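Topic: Budgeting for a second pair of grippers, or wait until December?

mapleknob
Hi all, and sorry in advance for the length. We have 1,269 set aside for hardware this spring and I can't decide how to split it. The Landinow pair comes to 800 with the spare pads, and the Grurkitz kit is a lot less but you print half of it yourself (I do enjoy that part, my evenings do not). We mostly work on folding, sweaters and the like, on ordinary beds in ordinary homes. Quote from Landinow is good until 21st April, so I'd love to hear from anyone who has been through this!

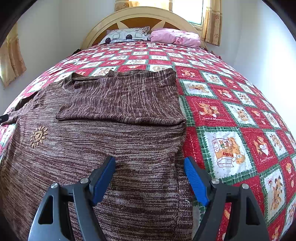 Sweater folding on a bed, blue pads on the fingers.

tallowbee
Oh, I love that bedspread, teddy bears and all. For knits I'd get the Landinow set and be done with it. Whatever you pick, please put 60 aside for extra pads, you'll be glad of them by summer.

Humphreys_fan
I have to disagree with tallowbee, kindly! Grurkitz has treated us very well at Lorton, and the 300 or so people forget is shipping, screws and a decent case – it goes fast. With the cheaper kit you could cover all that and still have a cushion.

tallowbee
Fair, but count the hours too. We lost most of a month to reprinting finger parts, and that was with two patient people on it.

mapleknob
Thank you both, this is so helpful. I'm leaning toward one Landinow pair now and looking at the Grurkitz kit again in December, when the new budget opens. Does anyone know if the pads swap between the two?

Humphreys_fan
Not without an adapter plate, at least on ours. I can measure the hole spacing tonight if you like.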